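The Bell at Suvidcombe

Hawi Shiferaw heard the bell before she saw the village, and she very nearly put the van in the ditch.

It was a huge sound for such a small place! She had come down the lane with the window open and her tuning forks rattling in the glovebox, expecting a cracked little thing you could cover with a hat, and then this great brown note rolled over the hedge and went straight through her. She pulled in at a gate and listened until it had completely gone, and then she listened a bit longer in case there was any more.

"You're the bell woman," said the man on the other side of the gate. He had a bucket in each hand and hens round his boots.

"I am! Was that it? Was that the one?"

"That's Drunumow," he said. "She's flat."

"She's glorious," said Hawi.

His name was Tolera Gebretsadik and he had rung Drunumow every Tuesday evening since he was tall enough to reach the rope. He put the buckets down and walked her up to the church himself, talking all the way. The bell had come up the river on a coal barge. It had been meant for somewhere grander. The name was cast round the shoulder in letters as long as your thumb, and every family in Suvidcombe had its own idea of what it meant (his grandmother said it was the noise the bell made, and if you said it slowly, with your mouth nearly shut, you had to admit she had a point).

There were 73 steps up the tower. Hawi loved every one of them. She loved the cold wall and the slit windows and the jackdaw sticks, and she loved coming up through the trapdoor on her hands and knees and finding that enormous green lip hanging there in the dusk.

She tapped it with one knuckle. It hummed back at her, as polite as anything.

"Well?" said Tolera.

"Give me the night," she said. "I want to think about her properly."

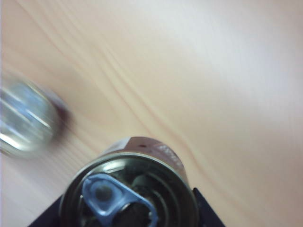 The table where Hawi did her thinking.

She was lodging with Saron Dinsa at the bottom of the hill, in a kitchen that smelt of onions and hot bread. Saron wanted to hear everything. So did Henok Woldemariam from next door, who had only come in to return a ladder and was still there at ten o'clock with his sleeves rolled up.

"Gourlay's quoted us for a new one," Henok said. "Lovely brochure. In tune and everything."

"And what would happen to the old one?"

"Melted."

Hawi put down her spoon. She drew the bell on the back of an envelope, the whole sweet curve of it, and showed them where the thickness changed and where the low note lived and where the other notes sat on top of it, five of them, quarrelling. That was the flatness! It was one note out of the five, and a small one. You could shave a little metal from the inside and bring it into line with the rest, and then Suvidcombe would have a bell as right as any in the county.

"Go on, then," said Saron. "Why've you got a face on?"

"I'm wondering if I'd miss it," said Hawi.

They all went quiet and had some more stew. 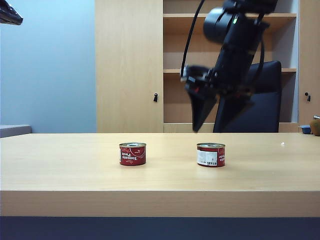 Saron's stew begins with tomato paste, and she is generous with it.

She woke at five and lay there with the idea already sitting on the end of the bed. By six she was hammering on Tolera's door in her coat and pyjamas.

"Ring her," she said. "Please! I'm going down to the ford."

So he went up in his slippers and rang, and Hawi stood by the water with her eyes shut. The sound came down the hill in one piece. Then it struck the old quarry on the far bank, came back a moment later, and there it was, the fifth note, the sour one, meeting its own echo and turning as sweet as a pear. She laughed out loud. A heron got up and left.

All those years they had been judging her from underneath, and the whole time she had been singing to the other side of the river.

Hawi ran back up the lane (it's steep, that lane, and she wasn't dressed for it) and met Saron and Henok coming down to see who had died.

"Leave her alone!" she shouted. "Don't touch her! Mend the frame, oil the bearings, give her a new rope, and come and stand at the ford!"

They came and stood at the ford. By breakfast half the village had come too, some with toast, and Tolera rang until his arms gave out and Henok went up to take over. 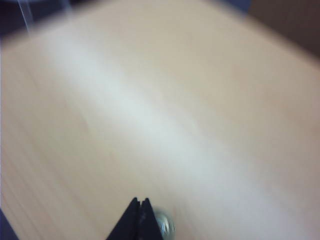 Why do old bells sound out of tune with themselves?

A bell gives out several notes at once, and their pitch depends on its shape and how thick the metal is in different places. Many older bells were cast without being tuned afterwards on a lathe, so those notes don't always agree.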